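Plernside Council Puts Off Vote on Plate Reader Cameras

The Plernside council has put off a decision on automatic license plate readers until September, after close to two hours of public comment, most of it against the plan.

The proposal from the police department would place 25 fixed readers on poles along the main roads into town, including both ends of the Hurnamstead bridge. Three more would be mounted on patrol cars. The equipment would be leased for five years from a contractor called Plevurlow, which would also store the data on its own servers.

Storage took up most of the evening. The draft policy says plate records will be deleted after a set period unless they are part of an open case. It leaves that period blank. Council member Igor Kołodziej asked who would fill in the number and was told the department would set it after the contract was signed. He said he would not vote for a policy with a blank in it.

Residents also asked who outside Plernside could search the records. The contract lets the department share data with "partner agencies" but has no list of them. Under the current wording, an agency in another state could run a plate seen on our streets without telling anyone here. The department said it has no plans to allow that. Several speakers asked for a written ban.
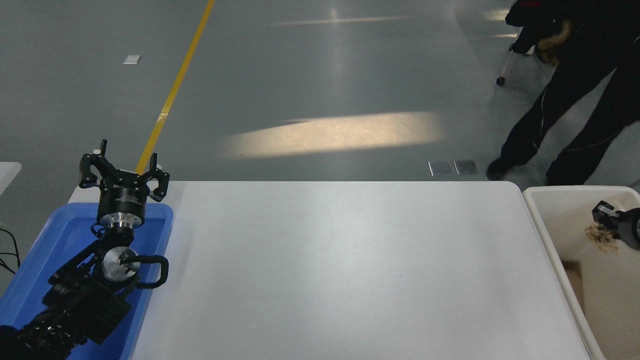
Hervé Besnard, who has been following the issue for this newsletter, filed a records request in the spring for the results of the trial run on Głowacki Road. The reply was short. During the trial the system sent officers 1346 alerts. The department could not say how many were misreads, how many led to a stop, or how many led to an arrest. It does not keep those figures and the contract does not require Plevurlow to keep them either.

A misread is a serious matter for the driver. If the camera takes an 8 for a B and the result matches a stolen car, officers may approach with weapons drawn. The draft policy tells officers to check the plate by eye before making a stop "when practical." Besnard asked the council to strike those two words. No motion was made.

The chief told the council that the readers would help find stolen cars and missing people, and that officers would need a login to run a search. Asked whether searches would be audited, he said the software keeps a log. The policy does not say who reviews the log or how often.

A revised draft is supposed to be posted at least a week before the September meeting. Written comments can be left with the clerk until noon on the day of the meeting. Speakers will get three minutes each, and sign-up opens at 6:30 p.m. outside the council room.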